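Wear the Good Ones
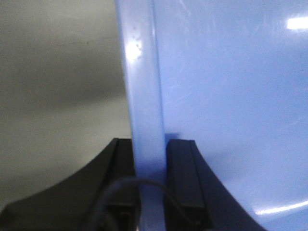
The rim of a blue plastic container.

Most of the watches in private collections are not being worn. They sit in safes, in bank boxes, and in drawers with the plastic film still stuck to the case back. I think this is a mistake, and I think the trade has encouraged it for too long.

I own 35 watches, which is more than I need. For years I wore two of them. The rest came out when another collector visited, or when I wanted to check that they still ran. Last February I stopped doing that and put every one of them into rotation, including the Pfeiffer chronograph I had told myself was too good for daily use. I have no plans to go back.

The argument for leaving a watch alone is a financial one. An unworn case with sharp edges brings more at auction than a polished or scratched one. Nobody disputes this. A dealer in Clirden showed me two Wudach divers from the same production year, same dial, same hands, both with papers. One had been worn on weekends and the other had never left its box. The unworn one was priced 69 percent higher. He expected to sell both within the month, and the expensive one first.

So a collector who buys for resale should leave the film on. I have no quarrel with someone who treats watches as stock and says so. My quarrel is with the much larger group who say they love watches, buy them with their own savings, have no plan to sell, and still will not put them on. They are protecting a price they never intend to collect. In most cases the benefit will go to heirs who will take the first offer from the first shop they walk into.

There is also a practical side. A mechanical movement depends on oil, and oil ages whether the watch runs or not. A watch that has been sitting for a decade should be serviced before it is worn regularly, the same as one that has been running the whole time. Gaskets harden in a drawer too. I have bought two watches described as new old stock, and both had to go straight to the bench. One would not hold time for a full day. The owner had kept the case perfect and let the movement go, and the listing had photographs of only one of those things.

I do not accept the claim that regular wear is good for a movement in every case. It causes friction, and parts wear down. A person who wears a watch daily and skips service will pay for it in the end. But those parts were made to move, and most of them can be cleaned, adjusted, or replaced by someone competent.

Old pieces are a harder question. In the small museum at Skirkley there is a verge pocket watch dated 1704, and I would not want anyone to carry it to the grocery store. Parts for it would have to be made by hand, and every repair would take away some of what makes it worth studying. A few wristwatches belong in that group as well: prototypes, pieces with a dial that would flake if you knocked it, anything where the surviving examples can be listed on one page. If you own one of those, keep it safe and let researchers look at it.

Very few of us own one of those. What most of us own are factory watches made by the thousand for people with jobs. The Wudach diver was sold to people who got wet. The early Pfeiffers were bought by surveyors and train crews, and the surviving service records show they came back dented. Treating these as relics gets their history wrong. The scratches on a used case are part of the record, and I would sooner have them than a factory finish preserved by fear.

I will admit that the first scratch hurts. Mine came on a Thursday, on a door frame, on the clasp side of the Pfeiffer. I looked at it under the loupe that night and again the next morning. After a week I had to hunt for it. I have since added several more and I could not tell you when.

Collectors' magazines and auction houses could help here. Condition reports are written as though wear of any kind were a fault to be declared, and the words used for it are all negative. A case with honest marks and full, unpolished lugs is described in nearly the same tone as one that has been ground down on a buffing wheel. These are very different things. Polishing removes metal that cannot easily be put back. A scratch mostly moves it around. A report that made this plain would teach new buyers what to worry about, and they might stop worrying about the rest.

Insurance is the other common objection. People tell me their policy covers the watch in the safe but not on the wrist. Some policies do say that. Others cover both, and the only way to know is to read yours and ask for the terms in writing. Mine cost a little more after I asked for the wider coverage, and I dropped one planned purchase to pay for it.

That turned out to be the part I minded least. Since I began wearing everything, I have bought less. It is hard to want another steel sports watch when you have worn three of them in the same week and noticed how alike they feel. I have sold four that I did not enjoy on the wrist, all of which I had admired in the box for years. Two of those went to buyers who told me they planned to wear them, and I took a little off the price for it.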